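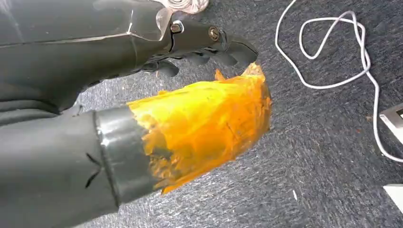 Flash sync notes from the Borkevley reception

I had a question after the last post about how I light a dance floor in a room with a dark ceiling, so these are my settings and the parts I would change. The wedding was at Borkevley, in the long barn, on 28th June. A Tuesday wedding means a shorter guest list and an easier load-in, and I had time to test everything before dinner.

The barn ceiling is stained almost black and sits too high to bounce from. Any flash pointed up is wasted. I put 2 lights on stands in opposite corners, both aimed across the floor and slightly above head height. The key light was at 1/16 power with a quarter CTO gel. The back light was at 1/32 with a half CTO. I set the camera to ISO 2000, f/2.8, 1/125 second, white balance fixed at 3800K. At those numbers the string lights record as warm points and the far wall keeps some detail. At ISO 800 the wall goes black and the couple looks cut out and pasted onto nothing.

I triggered both lights with the Endov transmitter. I had been using the older Ostermann set until March, when it began dropping the second group whenever I stood near the DJ booth. Changing channels helped for one wedding and then stopped helping. The Endov misfired twice all night, both times in the first dance, both times when I was shooting bursts faster than the back light could recycle. That is a battery problem and I can't blame the radio for it. I now change the cells in both lights before the first dance whether they need it or not.

Lens choice was simple. I used the 28 for the floor and a longer lens for the toasts. With the 28 I stay close, and the light falloff between the couple and the guests behind them is easy to control by moving half a step. I focus on the nearer eye with single point for slow songs. For the fast ones I switch to zone focus and accept a lower keeper rate. The final gallery had 38 dance floor pictures, which is more than I usually deliver from that part of the night.

Two things went wrong. The back light stand was placed where the servers came through with the cake, and I had to move it mid-reception. When I put it back, it was aimed too low, and it flared into the lens for most of one song. I kept a few of those in black and white. The other was color. The DJ's green wash landed on the bride's dress during the slower songs, and no white balance setting fixes green on white satin. I raised the key light by one stop to overpower it, which worked up close and did nothing for the wide shots. Next time I will ask for the wash to be set to amber before the doors open.

I have a shoot at the Winia gardens next, outdoors, with the ceremony late in the afternoon. I'll post the fill flash settings from that one separately, with the test shots.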